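Week 6 — Household water use: where it goes and how we measure it

Last week we looked at how the water comes to the house. Today we stay inside the house. Please bring your own water bill on Monday if you have one, the old ones are also fine.

**Two ways to measure**

The first way is the main meter. It is cheap and already installed, but it gives only one total. The second way is to put a small meter on each tap and machine. This was done in the Cleltamis survey, which we use as our main reading. It covered 200 households, and 126 of them kept the meters for the full period. The other households are left out of the tables, so be careful when you compare table 2 with the earlier pages.

A third method, the diary, is used when there is no money for meters. People write down each shower and each load of washing. The weak point is memory — short uses, like rinsing a cup, are almost always forgotten.

**Kitchen**

In the kitchen we separate drinking, cooking, cleaning of food and cleaning of dishes. The last one is the most difficult to compare. A person washing by hand may fill the sink one time or leave the tap running, and these are very different behaviours. A machine uses a fixed programme, so its use per cycle is known. What we do not know is how full it was, and whether the dishes were rinsed before.
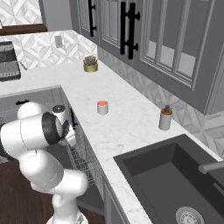 *Fig. 1. Kitchen model with the dishwasher rack pulled out.*

For the exercise we therefore count litres per place setting and not litres per cycle. In the Domański tables you will find both, in separate columns. Use the right-hand column.

**Bathroom and laundry**

Toilet volume is easy: litres per flush multiplied by the number of flushes. For showers we need the flow rate and the time. Measure the flow with a bucket and a watch, at the pressure you normally use.

**Homework**

1. Read the Cleltamis survey up to page 53.
2. Calculate the daily kitchen use for your own home, with the diary method.
3. Write one paragraph about the largest source of error in your result.

Hand in on paper, please.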